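What I learned from cleaning other people's houses

Sep 16, 2025

I do not clean houses for money anymore, but I did it for 7 years, and I still do it in my head. When I enter a house I see first the faucets. Then the light switches, and the top of the refrigerator if I am near enough. I don't judge, I want to say that clearly, because my own refrigerator has a top also.

My cousin asked me last month to write down how I clean, because she moved to her first apartment and she calls me with questions every few days. I told her I will put it on the blog and then she can read it whenever she likes. It became longer than I planned and it is not really instructions.

I started with Rocío Figueroa, who had a small business in Pacheco with two cars and a telephone that was always ringing. She was very strict with me the first weeks. I knew how to clean, I thought, my mother taught me. But in my mother's house we cleaned with a lot of water. We threw a bucket on the floor and pushed it out the door with a broom, and it was almost a party, we were barefoot and the radio was on. The first time I washed a kitchen floor in Pacheco, I used so much water that it went under the cabinets, and Rocío got down on her knees with towels and did not say one word to me until lunch. At lunch she said, "Half of the water. And then half again." I have followed this ever since.

She had an order for every room and it was always the same. You start at the door and you go to the left, around the whole room, from high to low, until you are at the door again. The middle is last. If you find something difficult, like a burned pot or candle wax on a table, you put something on it and leave it and continue to the left. When you come back around, half of the job has been done without you. I was impatient then and I wanted to fight with the burned pot immediately. I would lose fifteen minutes on it, and then run through the bathroom.

About products I am not very interesting. Rocío had one bottle of Windex in each car for mirrors and glass, dish soap, white vinegar, baking soda, and a cream for the stoves called Clalix which came from a supplier she knew. I have never seen it in a normal store and I stopped looking. The dish soap does most of the things. Please do not mix products to make them stronger, and never put bleach together with vinegar or with ammonia. My cousin, you are reading this, I mean you. One thing at a time, with the window open.

Cloths are more important for me than products. I had 20 cloths in those years, in two colors, one color for bathrooms and the other for everything else. You fold the cloth in four and you use each side until it is dirty, then you turn it. When all the sides are used, it goes in the bag and you take a new one. People clean a whole bathroom with one cloth and then they wonder why the mirror has lines. Also you must not use fabric softener when you wash them, they stop drinking the water. I am not sure "drinking" is the word in English but I like it.

The part I want to write about really is the houses. A family lets you in, and they go to work, and you are alone for three hours with everything they own. It was very strange for me at the beginning. I knew which child still had an accident in the night, and I knew when somebody had started to sleep on the sofa. I never talked about it and Rocío never asked. There was one older lady on Lallora Street who cleaned the house before I came. Everything, also the bathtub. I thought maybe she was not content with my work, so I cleaned it all again, harder. After some months I understood that she wanted somebody to have coffee with. So I came, I cleaned the windows because she could not reach them, and then we sat. She paid me the three hours always. When I tried to say no, she became angry, so I stopped to say no. She corrected my English, and she taught me "spick and span," which I have never heard from any other person.

She had nearly 300 books about gardens and no garden. I dusted them every June, taking them out one shelf at a time, and she would open some of them and read me the name of a rose. I don't remember any of the names. I remember that the books were heavy and that she had put dried leaves inside, so I had to carry them flat.

I am bad at some things and I should be fair about it. I never learned to fold a fitted sheet well. I can make it into a package that looks fine from the front. I don't like ovens, and I always did them at the end of the day when I was already tired, which is the wrong way. And I broke things. A blue cup, a lamp, the foot of a little ceramic horse. I always told it the same day, with a note on the counter, and most of the time the people were nice. For the horse the father wrote back that he had been waiting for years for somebody to break it.

For metal I have more patience than for ovens. Faucets, handles, spoons, the kettle, all of it is pleasant work because you see the result so fast. Warm water with a drop of soap, then clear water, then you dry it completely. It is the drying that makes it shine. The spots you see on a faucet are only water that someone left there. If the spots are old, you put a cloth with vinegar around it for ten minutes and go make the bed, then rinse it well. I would not do that on anything plated or painted, or on stone. Knives I wash one by one by hand and never leave them in the sink under the foam, where the next person puts in her fingers. You wipe from the back of the knife, with the sharp side looking away from you, and you go slowly even if you are late.

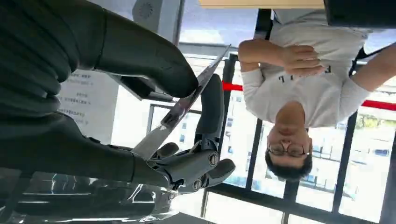 I was late many times, and I have one small scar on the left thumb from the year I was not going slowly. Rocío put the bandage on it herself and sent me to do the beds.

She closed the business when her knees got bad. We still talk on the phone, and she asks me always if I am keeping my house in order. I say yes. Then I go and look at the top of the refrigerator, and some of the times I get the chair and a cloth. My cousin has asked me also about grout, but for grout I need another evening.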